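Why Cloth Folds, Wrinkles and Hangs

Plukthorpe Museum of Home Life – Learning Pages for Young Visitors

Cloth is one of the oldest things that people make. You are probably wearing some now, and you slept under some last night. This page explains what cloth is, why it bends so easily, and how to fold a large piece of it neatly.

What is cloth made of?

Look closely at a shirt or a pillowcase and you may see tiny lines running across it. These are threads. Each thread is made of thin hairs, called fibers, twisted together. Some fibers come from plants, such as cotton. Some come from animals, such as the wool of a sheep. Others are made in factories.

In woven cloth, one set of threads runs up and down and another set runs from side to side, passing over and under the first. In knitted cloth, the thread makes rows of small loops. Loops can open and close, and so a knitted sweater stretches more than a bedsheet does.

Why does cloth bend?

A wooden board keeps its shape when you pick it up by one corner. Cloth does not. Its threads are thin and can slide a little against one another, so the whole piece bends wherever it is not held up. Gravity pulls the loose parts down – and folds appear.

A large piece of cloth is easiest to study on a bed. Spread it out and press it gently with your palms. Then raise one part of it slowly. The part you are holding makes a rounded hill, while the part still resting on the bed stays much flatter. The color may seem to change as well. Inside a deep fold less light can reach the cloth, and it looks darker there.
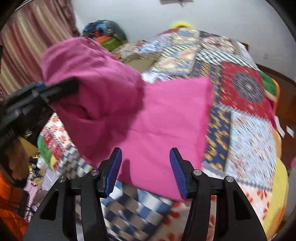
Creases are different from folds. A fold disappears when the cloth is pulled flat, but a crease is a line that stays behind. Creases form when cloth is pressed for a long time, as it is at the bottom of a drawer. An adult can remove them with a warm iron.

What is a patchwork quilt?

A quilt is a bed cover made of layers stitched together. In a patchwork quilt, the top layer is sewn from many smaller pieces of fabric. Families often used pieces from worn clothes, so that nothing useful was thrown away. The Mathebula Quilt in our upstairs gallery has 82 patches, and no two have the same print. The stitching and the extra layers make a quilt thicker than a sheet, and its folds are wider and softer.

How to fold a large cloth

1. Lay the cloth on a bed or a clean table.
2. Smooth it from the middle toward the edges.
3. Bring two corners across to meet the other two.
4. Smooth it again.
5. Fold it in half the other way.

With a very large cloth, ask a partner to hold the other end.

Words to know

Fiber: a thin hair used to make thread.
Weave: to pass threads over and under each other.
Crease: a line left in cloth by pressing.

Text by Kuldeep Uniyal, Education Department. Classes of up to 25 children may book the Folding and Weaving Workshop, for ages 8 and over.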